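Journal de la campagne de collecte - projet Tunska
Septembre, entrée du matin

Reprise des enregistrements à 8 h 40, après la remise à zéro de l'horloge du poste d'acquisition. L'objectif contractuel demeure fixé à 2 000 démonstrations pour la tâche de rangement. Le comité de lecture de Nolte a confirmé par écrit que les épisodes interrompus par l'opérateur ne seraient pas comptabilisés, mais devraient être conservés dans un répertoire distinct.

Mme Meinir Watkins a assuré la téléopération pendant la première partie de la matinée. Elle a demandé que la durée maximale d'un épisode soit relevée, les approches lentes étant coupées avant le dépôt. La modification a été portée dans le fichier de configuration et signalée à l'équipe Hevitz, chargée de l'annotation.

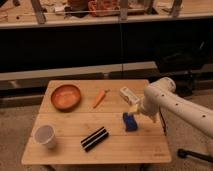

La diversité des dispositions initiales reste le point faible du corpus. L'examen des épisodes remis à Linda, notre outil de contrôle, fait apparaître des positions de départ trop semblables d'une série à l'autre. Il a donc été décidé de varier davantage l'orientation des objets - la carotte orange posée en diagonale, le gobelet blanc incliné à gauche du plateau - et de consigner chaque disposition avant le lancement. Le bol rond en bois conservera sa place en haut à gauche jusqu'à la fin de la série, afin que les comparaisons demeurent valables.

Onze épisodes ont été écartés pour désynchronisation entre les commandes et le flux vidéo. La cause n'est pas établie. Une vérification des horodatages est inscrite au programme de l'après-midi, avant tout nouvel envoi vers le serveur.

Reste à arrêter la formulation des consignes en langue naturelle. Hevitz souhaite une phrase unique par tâche ; je maintiens qu'il en faut plusieurs - point à reprendre avec Mme Watkins.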